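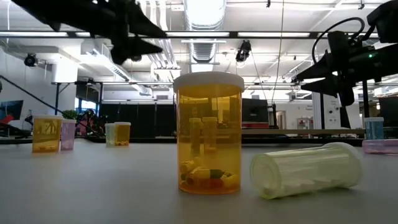
Vol. 14, No. 2, p. 9

Handling & Gripping > Test reports

Kimcombe compares two controllers on see-through bottles

Print this article | E-mail this article

Kimcombe has released the results of a controller comparison carried out on its two-arm test cell, Sultana. The task was the handling of small translucent containers with snap-on caps, of the type used for dispensed capsules and tablets. The units compared were the Pridoner controller, which refreshes its finger position command 200 times a second, and the Hulier controller, which does so 400 times a second. Arms, grippers and tabletop were kept the same for both.

The results cover 3,367 grasp attempts. An attempt was recorded each time a gripper closed on a bottle with the intention of lifting it, including attempts stopped by the operator. Approaches broken off before the fingers closed were logged separately and do not appear in the total.

Translucent bottles are an awkward load for camera-guided handling. Light passes through the wall and is bent on the way, so that parts of the room behind show up inside the outline of the bottle. An amber wall gives a fairly firm edge against a pale gray table. Clear and lightly tinted walls give a much weaker one, particularly when the bottle is lying down. The white cap is usually the most reliable feature, and both controllers were supplied with a cap position by the same vision software.

The contents also matter. A bottle holding a heap of capsules has its weight low down and will tolerate a light knock when upright. Once tilted, the capsules run to one side and the load on the fingers changes. The test plan therefore included straight lifts, lifts with a tilt, and the recovery of bottles from their side.

Results for upright bottles

On upright amber bottles the two controllers could not be separated. Both centred the gripper over the cap, lowered it and closed without trouble when the cap position was good. When it was out by less than 5 mm, both still completed the lift in most attempts, because the fingers push the bottle into line as they close. Beyond that distance the usual failure was a finger landing on the cap.

Differences appeared when the bottle was gripped by the wall below the cap. The cap overhangs the body, and a finger rising too early catches under it. The Hulier unit responded sooner to the rise in motor current and stopped the upward movement. The Pridoner unit responded later, and on some attempts the cap was loosened. Kimcombe lists these as grasp successes with damage, a category it added during the work after operators had been marking them in different ways.

Closing force was set to the same value on both controllers at the start. The actual force at the fingertip was not the same. The Hulier unit overshot slightly on first contact and then settled, while the Pridoner unit approached the set value from below. With a stiff-walled bottle the overshoot made no difference. With a softer wall it showed up as a brief squeeze, and the operators reduced the closing speed to remove it. Attempts made before and after this change are given in separate tables.

Bottles on their side

Recovery from lying down was the hardest part of the plan. The finger has to pass close to the table surface, and the bottle rolls if one side is touched before the other. The faster controller was expected to do better. It did so only when the gripper was already lined up with the long axis of the bottle. When it was not, the bottle rolled away before either unit could react.

Ayodele Omoregie, who ran the comparison, said the refresh rate had been given too much weight in the original plan.

"Doubling the rate helps you once you're touching the thing on both sides," Omoregie said. "If you've only got one side, the bottle has gone. A lot of what we put down to the controller in the first week was the camera giving us a poor angle on a clear bottle."

The first week of attempts on clear bottles was repeated after the camera calibration had been checked. The earlier attempts remain in the total but are flagged in the data file.

Two arms

In the second half of the work both arms were active over the same table. One gripper waits above the cap of an upright amber bottle while the other holds off to the side, so that the first can steady the body and the second can work on the cap. The fingers come close together in this arrangement, and cable routing becomes a limit. The loops above the wrist must be long enough for a full turn and must stay out of the other arm's path.

Both controllers support paired operation, but in different ways. The Pridoner unit drives both grippers from a single clock. The Hulier units are separate, one for each arm, and exchange a timing message. Kimcombe found the single clock easier to set up and easier to diagnose. The separate units drifted apart during long runs until a firmware setting was changed, after which the drift was too small to affect the lift.

Cap removal was attempted with both arrangements but is not scored. The operators judged that the shape of the fingertip had more influence than the controller, and that a fair test would need a second fingertip design.

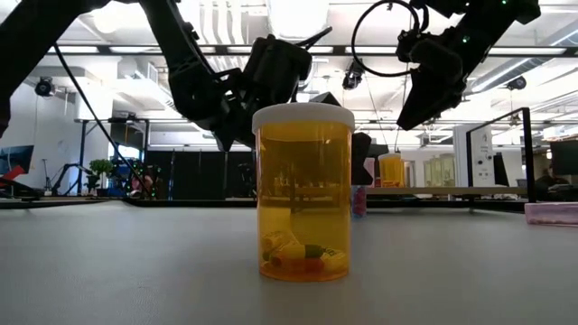

Set-up and running notes

Bottles were presented at the centre of the table and at positions towards the back. Presentation was by hand, and the operator returned the bottle after each attempt. No fixture was used. Kimcombe considered a shallow locating ring and rejected it on the grounds that it would have hidden small placement errors, which the comparison was meant to include.

Room lighting was left on throughout, with no shade over the cell. Reflections of ceiling lights in the bottle wall were treated as a normal working condition. Runs affected by direct sun were stopped and restarted later in the day.

The same operators used both controllers, changing over at the midday break. Changing over takes longer with the Hulier units, as each has to be paired again with its arm. A fault in one connector on the left arm caused a number of lost attempts in February. These were removed before the total was drawn up.

Noise was not measured. The report does remark that the Hulier units produce an audible whine when holding a closed grip, and that the operators preferred to release the fingers between attempts for that reason.

Availability

The report does not recommend either controller for general use. It suggests the Pridoner unit for paired work on upright containers and the Hulier unit where the wall is gripped below an overhanging cap. The attempt log, with the flagged runs marked, can be had from Kimcombe on request. Camera footage is being held back until the labels on some of the bottles have been checked.

A further comparison on Sultana, covering fingertip shapes, is in preparation. Omoregie said it would keep the present bottles and add flat cartons.

Print this article | E-mail this article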